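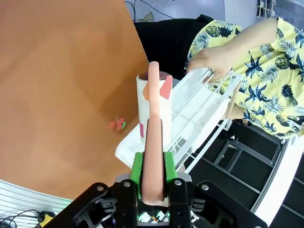

Speaker notes – pie crust consistency across three bakeries
Talk date 28 Apr 2020

1. Opening
Welcome, check the sound, hold questions to the end.
Subject is shortcrust only. Puff and choux are in the May session.

2. What was compared
Bakeries: Tranley, Lengyel, Zidetti. Same filling recipe at all three, supplied by Dekitz. Each used its own flour and fat.
Total pies logged: 1,388. Pies that met the standard for base colour and clean release from the tin: 1,118.
Read both numbers out slowly. People write them down.

3. Faults
Soft base was the most common, then shrinkage at the rim, then split lids.
Shrinkage followed short resting time. Tranley rested the dough overnight and had the fewest cases.
Split lids – mostly Lengyel, mostly apple. Steam holes were too small.
Do not rank the bakeries by taste. It was not tested.

4. Oven notes
Bases baked on a preheated steel tray coloured better than those on a wire rack.
Zidetti changed trays partway through, so 19 pies were left out of the tray comparison. They remain in the total.

5. Butter and lard
Half and half gave the best handling. All butter browned sooner and needed foil over the rim.
Slide 164 in the full deck has the fat ratios. Skip it unless asked.

6. Close
Recipe sheets are by the door. Tins to be returned to Dekitz after the tasting.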